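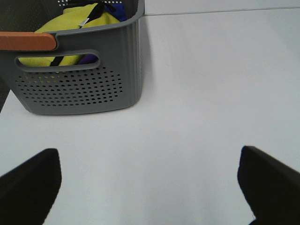

Gray basket with the yellow-green fabric in it, on the table.

Ticket 2397 – dryer stops early, load comes out damp
Status: open, waiting on part
Site: Wendard laundry room, lower level
Opened: 2026-03-13
Unit: Haveck vented dryer, second from the wall

Reported problem
Dryer quits before the cycle is up. Display jumps from 40ish minutes left to zero, beeps, done. Towels still damp in the middle. Small loads come out OK most of the time. Started after the lint housing was cleaned, or that's when people started noticing anyway.

First checks
Lint screen clean. Door latch fine, clicks and holds. Drum turns, belt not slipping. Heat is there, can feel it at the vent outside. Flap opens all the way. No error code on the panel, nothing stored in the service menu either.

Leveled the feet while I was down there, back left was short. No change, didn't expect one.

Test 1
Sensor dry, normal, full load of bath towels. Stopped after 19 minutes. Towels wet at the hems, warm on the outside. Fail.

Test 2
Same load put back in, timed dry, 60 minutes. Ran the full time. All dry. So motor, heater and timer are good, it's the sensor side thats lying to the board.
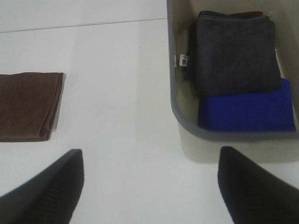 Test 3
Wiped the two moisture bars inside the drum with white vinegar on a rag, let them dry, ran sensor dry again with a fresh wet load. Got 31 minutes this time. Better but still short. There was a waxy film on the bars, came off gray. Dryer sheets, has to be. Two tenants use the Nilum ones, a whole box was on the shelf. Asked for a sign about it, see below.

Test 4
Pulled the front panel and checked the harness to the bars. Connector was seated but one pin looked dull. Meter across the bars with a wet cloth bridging them – reading jumps all over when I wiggle the wire. Steady when I hold it still. Pretty sure that's the fault.
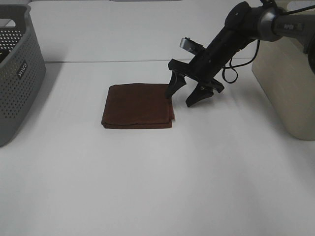
Brown cloth, folded, on the white tabletop.

Workaround for now
Use timed dry, not sensor dry. 60 for towels and bedding, 40 for shirts and light stuff. Check halfway if you care about shrinking. No dryer sheets in this unit please. Split heavy loads in two, they ball up and the middle never gets air.

Taped a note on the door saying the same. Somebody will ignore it.

Part
Sensor harness, front, ordered through Siriwardena Supply. Was quoted 81 dollars with shipping. They had the older plug style listed first so double check the conector before it goes in, ours is the flat one. If they send the round one it goes straight back.

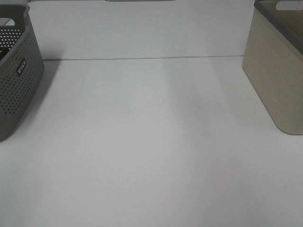
Also noticed, not this ticket
Vent hose behind the next unit over is kinked. Needs pulling out and a shorter piece. Will open a separate one. Overhead light by the sink flickers too, same story.

Related: ticket 661, same complaint on this unit back in July. Closed as "user error, overloaded". Probably was not. Linking it.

Next steps
- fit harness when it shows up
- rerun test 1 with full towels, need it to go all the way dry
- take note off door
- close 661 properly with the right cause

Leaving this open till then.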